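An Afternoon at the Stimora Open Day

Posted 25 September 2020

I had been meaning to get out to Stimora for years, ever since they moved into the old dairy building in Beyene, and this September they finally opened the doors to anyone who cared to sign up. The slots went fast, so I ended up in the 2 o'clock group with 14 other people, most of whom seemed to know a good deal more about small electric fans than I do. (I know what ours sounds like in August, and that is the extent of it!)

Elikem Ayaaba met us at the front and walked us around at a very civilized pace. He has been there long enough to remember the first model, the Drindora, which sits on a shelf in the lobby with its cover off. The building is 3160 square feet, smaller than I had pictured, and it smells faintly of coffee and warm plastic. We saw the packing corner first, then the stockroom, where every shelf has a handwritten label, and I could happily have stayed there reading labels until closing time.

My favorite stop was the parts room, though. I've always had a weakness for things sorted into bins, and Wenceslao Cuevas, who looks after that side of the place, was kind enough to let us linger. He told us he likes the parts kept apart right up until they are needed, motors with motors and boards with boards, and that a tangle of lead wires can eat up 15 minutes of a perfectly good morning. I thought of my own sewing drawer and said nothing.

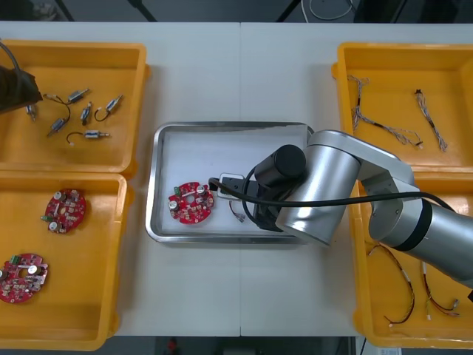 Motors and round red circuit boards in their yellow bins, with the paper-lined tray in the middle.

I hadn't known a circuit board could be such a cheerful color. One of the boys in our group asked whether he could keep one, and got a very gentle no.

We finished with lemonade and a plate of cookies in the break room, and I came home with a folder and a Bultton catalog I will probably never open. The next open day is planned for spring, and sign-up is at the front desk.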